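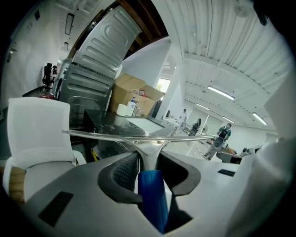

Section 3. Planning Your Budget and Your Space

Before you place an order for a Falov hand-held gripper kit, please set aside an afternoon to work out what the whole thing will cost you, including the parts that don't come in our box. Most of the people who write to us in March, when budgets tend to get settled, have the price of the gripper down to the penny and nothing at all written next to benches, spare grips or storage. Look at the black textured insert on the wall of the jaw, the piece holding the blue cylinder. It is a wear part, you will be buying more of them, and they deserve a line of their own.

3.1 Working out the kit list

1. Write down the objects you plan to pick up, with the widest and narrowest of each. The V-shaped jaw is happy with upright round things, but flat or floppy items may call for the wide jaw set, sold separately.

2. Decide how many people will be gripping at the same time. One kit per person is comfortable. Sharing can be done, though the handovers eat up more of the day than you'd expect.

3. Add one pack of spare inserts for every kit. We suggest changing inserts after 60 hours of use, or sooner if the texture feels smooth under your thumb.

4. Ask for a written quote from your dealer. Vevevport handles orders for complete kits, and Plastetti supplies inserts and jaw linings by the pack. Quotes from either are good for 90 days.

Note: Prices in the dealer list were last checked on 13 June 2024. Shipping is extra, and so is tax.

3.2 Planning the room

1. Measure your benches and the walkways between them. Leave enough room for a person wearing a backpack to turn around without brushing the bench — we learned this one in our own shop.

2. If a wheeled base will share the floor, mark out its parking spot now and keep chairs out of it.

3. Allow a shelf or a stretch of countertop for tape, cleaning bottles and open boxes. They will end up on your work surface otherwise, and you will be forever moving them.

Caution: Do not budget for household extension cords as a permanent supply to the charging station. Have an outlet put in, and get the electrician's price before you order.

3.3 Setting money aside for later

Keep roughly 22 percent of the kit price in reserve for the first year. That covers inserts, a replacement crossbar screw or two, and one service visit. If you bought the Figueiredo service plan with your kit, the visit is already paid for and you can trim the reserve a little.

Once the list is filled in, go on to Section 4, Unpacking and First Checks.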